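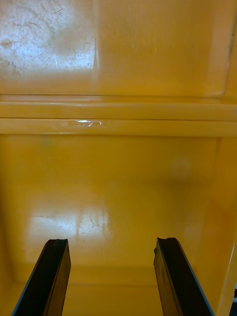 Yellow, glossy finish, with molded ridges. Close view.

Sirnholm 1213 Grit and Sand Box

Article 1213
Maker: Adholm
Sold and delivered by Nurninari
Colors: yellow, dark green, gray

The Sirnholm is a box for salt, sand or fine gravel, made to stand outdoors through the whole winter. You put it beside a stair, at the end of a driveway or near a bus stop, and the people who need grit can take it from there. It has a sloping lid, a wide opening in front and feet that lift the bottom away from the ground. It is the smaller box in the Adholm series and the one we recommend for private houses, small shops and housing associations with one or two entrances.

We have sold boxes from Adholm for many winters and this model has changed very little in that time. The last change came with the September delivery, when the hinge pin got a longer head. Spare pins of the new kind fit also in the older boxes.

Specifications

Volume: 70 liters
Body and lid: molded polyethylene, colored through
Wall: single, with ribs
Hinge: full width, removable pin
Lid stay: cord, on the left side
Lock: prepared for padlock, padlock not included
Feet: 2 runners, molded together with the body
Drain: one hole with plug, at the back
Assembly: lid and cord are mounted by the customer
Guarantee: 3 years on body and lid

Which volume do you need?

This is what customers write to us about most often, and the answer depends more on the ground than on the size of the property. A flat path which gets sun in the morning uses very little. A short stair facing north can use up a full box before the middle of winter. If you are not sure, begin with one Sirnholm and fill it to the upper edge of the ribs. When you have to refill it more often than you like, a second box at the other end of the path is usually better than one large box, for you carry the grit a shorter way and the snow is easier to clear around a small box.

For parking areas and longer roads we suggest the bigger model, Adholm Brito. The Brito has the same lid angle and the same lock, so one key can serve both if you choose padlocks with equal keys. It cannot be moved by hand when it is full and should be placed where a vehicle can come close.

Placing the box

Choose a flat place with firm ground. Paving stones or packed gravel are good. On a lawn the runners will sink during a mild period and then the box stands crooked when the frost comes back, and the lid does not close well. If there is only lawn, put down two paving stones first.

Turn the opening away from the usual wind. Rain that blows in under the lid is the most common reason for wet salt. Leave a hand's width between the back of the box and the wall of the house, so that the lid can open past the vertical and rest on its cord. Without this space the lid will fall down again when you let go of it, and it is heavy enough to hurt fingers.

Do not place the box under the edge of a roof. Snow that slides from a roof is hard and heavy, and the guarantee does not cover a lid that has been broken in this way.

Salt, sand or a mixture

The material of the box tolerates all the usual kinds. Road salt works fast on thin ice but becomes weak in strong cold. Sand gives grip at any temperature and does not harm plants, but it must be swept up in spring. Many of our customers mix them, mostly sand with a little salt, and the salt then keeps the sand from freezing together. Buy dry sand for this. Sand that comes damp from the pile will freeze to one block, whatever box you keep it in.

Fine crushed stone is also suitable. We advise against ash from stoves. Hot pieces can stay hidden in ash for a long time, and polyethylene melts.

Near flower beds, old brick walls and concrete stairs you should be careful with salt. If you see a white edge on the brick in spring, use only sand at that place the next year.

Lid and hinge

The lid is delivered separately inside the carton. Lay it in position, push the hinge pin in from the right side and turn the head until it clicks. Then fasten the cord with the two screws in the bag. A crosshead screwdriver is enough. Do not use an electric one, as the threads are of plastic and will be damaged.

The front edge of the lid goes over the body like the edge of a hat. There is no rubber strip. Adholm used a strip in the first years, but it froze to the body and was torn off when people opened the lid, and the water did not come that way in any case.

Color

The material is colored through, so a scratch does not show another color below. Yellow is the easiest to see in snow and in darkness, and we advise it for all boxes that stand beside a road or in a place where a plow drives. Dark green and gray are made for gardens and for buildings where the owner wants something more quiet. Put a marker stick beside these two if there is a lot of snow where you live.

All colors fade slowly in strong sun. Yellow fades toward a paler yellow, green toward gray. The strength of the box is not influenced by it.

Care

Empty the box in spring. Take out the plug, rinse with a garden hose and let the lid stand open for a dry day. Salt that has become a hard layer in the corners can be loosened with warm water; please do not use a steel scraper or a spade. For marks on the outside, ordinary dish soap and a soft brush work well. Solvents will make the shiny surface dull.

Put a drop of silicone oil on the hinge pin before winter. Mineral oil gets stiff in the cold.

If you keep the box outside also in summer, it can be used for garden gloves, hoses or bags of soil. It is not approved for storing food or animal feed, and it must not be used as a toy box, as the lid can close over a child. Use a padlock where children play.

What customers tell us

"We have one at each entrance and the oldest has stood there since before I moved in. The cord we changed once. I would wish for a holder for the scoop inside the lid, but otherwise there is nothing to complain about."
Ilse De Graaf, housing association

"Good box. The instruction shows the screws too small to see, so I put the cord on the wrong side first. It works from that side as well, but the lid hangs a little crooked when open."
Nayara Prado, garden center

The drawing in the instruction has been made larger after the second of these letters. If you have an older box and want the new sheet, send us a message and we will mail it without cost.

Accessories and spare parts

Scoop, plastic, with short handle
Padlock with rubber cap
Hinge pin, new type with long head
Cord with screws
Drain plug
Lid, complete, in all colors
Sticker "Grit", white letters, for dark boxes
Marker stick with reflector

A scoop holder is not available from Adholm. Some customers drill a hook into the lid, but the guarantee on the lid ends if you do so. A better way is to tie the scoop to the cord.

Delivery

The box is sent in one carton, with the lid inside. It does not need a pallet, and one person can carry it, although the carton is wide and you may want help through a narrow door. If you order several boxes they are stacked inside each other and go on a pallet, and the driver will then need a place to put it down at street level. Tell us in the order if the street is closed for trucks.

Grit is not included. We sell sand and salt in bags, but the freight is expensive, and a building supply store near you will mostly be cheaper.

Yellow and gray are in stock. Dark green is sold out for the moment and the next delivery is expected on 6th January. You can order it already now, and we charge your card on the day it leaves our warehouse.

Returns

Unused boxes can be returned in the original carton. A box that has had salt in it cannot be taken back, even if it is washed. If something is broken when it arrives, take a photo of the carton before you open it more, and write to us with the article number 1213 and your order number. We send the missing or broken part first and sort out the matter with the carrier afterward.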